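3.2 Closing soft bags on a work table

The second task set covers soft fabric bags with no rigid frame. These bags do not stand up by themselves, and the opening tends to fold inward as soon as it is let go. 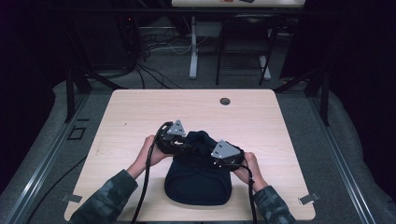 Figure 4. A dark navy fabric bag on the work table, with its opening gathered and pulled upward.

We looked at how the opening of a bag is brought together before it is tied or put away. Each of the 28 participants closed the same set of bags at a wooden table on a carpeted floor. The bags were supplied by Jarelier and had been washed once before the study to take out the stiffness of new fabric. Participants were told to work at their normal pace and were given 30 seconds per bag. No closing method was shown to them.

A closing was scored as complete when the fabric at the mouth was drawn together with no gap left for the contents to fall through. Gathering of the kind shown in Figure 4 leaves the lower part of the bag rounded and puts most of the creases near the top. Flat folding spreads the creases over the whole upper half and takes up more room on the table. We coded the two methods separately, following the scheme of Costa and Barbieri, and put mixed cases under the method used last.

Seven participants changed method during the session, in every case from folding to gathering. Three of them said afterward that a folded mouth came open again when they moved the bag. Others found gathering harder with the thicker bags, where the bunched fabric was too wide to hold comfortably.

Fill level was kept the same within each set. Bags filled close to the top were left out, as there was too little free fabric to gather. The effect of a drawstring is treated in Section 3.3, which uses the Enelia bags.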